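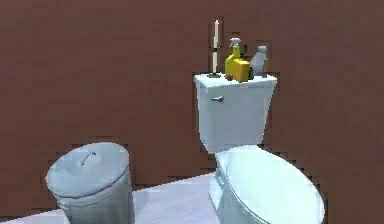

**Home Repair > Bathroom**

# How to Fix a Toilet That Keeps Running

A toilet that runs between flushes is usually leaking at the flapper or overfilling at the valve. Both repairs take under an hour and need no special tools. My own water bill in Cerkville listed 2,232 gallons for the month I let ours go, and 1,395 for the month after I fixed it.

## Find the leak

Take the lid off the tank and lay it flat on a towel. Put ten drops of food coloring in the tank water and leave it for 20 minutes without flushing. If color shows up in the bowl, the flapper is leaking. If the bowl stays clear, look at the overflow tube, the open pipe standing in the middle of the tank. Water spilling into it means the float is set too high.

## Replace the flapper

1. Turn the shutoff valve clockwise and flush to empty the tank.
2. Unhook the chain from the handle arm.
3. Pull the old flapper off its two pegs. Take it to the store and match the size, either 2 inch or 3 inch.
4. Wipe the seat with a rag. Grit here will ruin a new flapper.
5. Snap the new one on and hook up the chain with half an inch of slack.
6. Open the valve and repeat the color test.

A tight chain holds the flapper open. A long one gets caught under it.

## Lower the float

On newer fill valves there is a screw or a clip on the side. Turn or slide it until the water stops one inch below the top of the overflow tube. On an old ball float, bend the rod down slightly.

## Parts

I used a Dendis 3 inch flapper from the hardware store on Alvarado. The fill valve that came with the house is a Trultton and still works, so I left it alone.

*Dilek Öztürkmen. Updated in December with the chain length.*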